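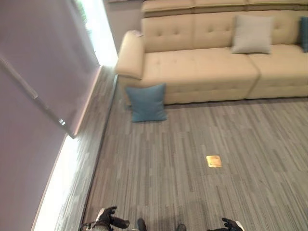 Filed under: Buildings / Room Checks
3 min read

Lounge safety checklist, Room 104
Site: Skarkgate, Wadilley wing
Checked by: Kálmán Major
Date: 31st August

1. Floor covering – OK
Gray striped carpet tiles. Walked the open floor in front of the sofa and felt no lifted edges.

2. Floor plate – OK, recheck in April
Square brass plate set into the carpet. Sits flush, no rattle underfoot. Keep furniture legs off it.

3. Window shade – OK
Runs up and down without catching. Bottom bar is straight. Shade left down.

4. Loose cushions – ACTION
The teal cushions belong on the seat. One on the floor by the left armrest is a trip hazard, mostly for people coming around that end with a tray. Seams and corners to be looked at on each visit.

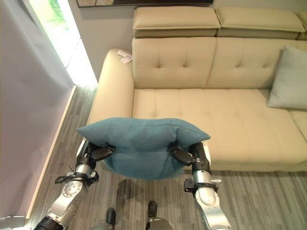
Item 4: teal cushion held up in front of the sofa.

5. Sofa frame and base – OK
Pushed down on the armrest and along the front edge. No movement. Base is close to the floor, so nothing larger than a pen gets under it.

6. Headrests – MINOR
Adjustable. One is stiffer than the others but locks. Reported to Lemley, job 2112.

7. Upholstery – OK
Button tufting complete on seat and backrest. Check the crease beside the armrest for paper and small items before vacuuming.
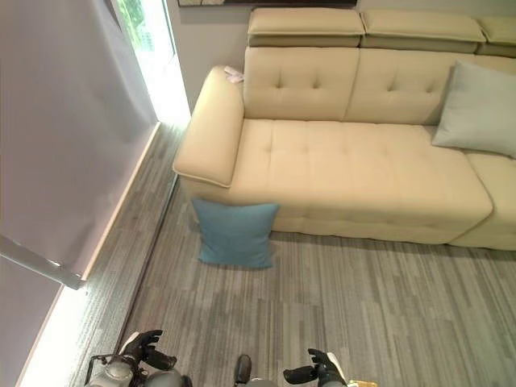 8. Walkway – OK once item 4 is done
Keep the strip along the wall clear. Item 4 to be closed within 24 hours.

Copy to Magyar front desk.

Contact Building Services | Back to top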